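Keeping a Tiled Worktop Clean
Notes for session 3, Home Care Basics, Plorkham evening classes

Last time we did wood and I went on far too long about oil, so tiles get a whole session to themselves. I've got a soft spot for them. My first flat in Trodville had a tiled worktop and I learned most of this by doing it wrong (twice, in the case of the vinegar).

What you're cleaning

Two different things, really. The glazed face of the tile is hard and shiny and hardly anything soaks into it. The grout between is cement, usually, and it's full of tiny holes. Spill some beetroot juice and you'll see the difference in a minute or so!

Clear it first

Everything comes off. Kettle, post, fruit bowl, the bag you put down when you came in. I know it's tempting to wipe round things, and I still catch myself doing it, but that's how you get those sticky outlines. Soft things like fabric bags and shoes want moving before any water comes out, as they'll drink it up from the grout lines.

Then get your head down low and look across the tiles towards the light. Specks and smears show up far better that way than from straight above.

Glossy white tiles with thin black grout are what I'd choose again – one tiny dark speck stands out on the white, and the lines don't go that sad tea colour.

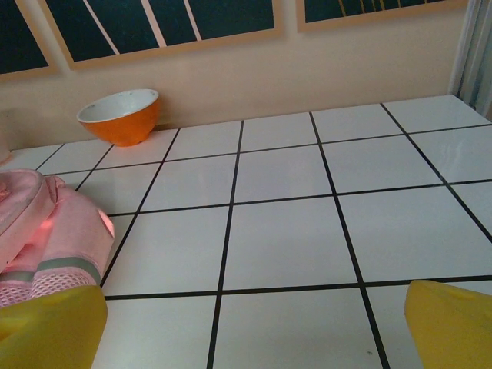
Washing, in order

Dry crumbs first, with a soft brush or a barely damp cloth. Go along the lines, then across them.

Next, warm water with a small squirt of washing-up liquid. I use 2 cloths, one for washing and one for rinsing, and I don't let them swap jobs halfway.

Leave stubborn spots under a wet cloth for 60 seconds before you rub. No scourers, please. They dull the shine and you won't get it back.

Grout gets an old toothbrush and a paste of bicarb and water. Keep vinegar and lemon well away from it, they eat into the cement.

Dry the lot with a tea towel. Skip this and you'll have water marks by morning.

For next time

Try the low-light look on a surface at home and jot down what you find. Reading is page 76 of the course booklet, the bit on sealing grout.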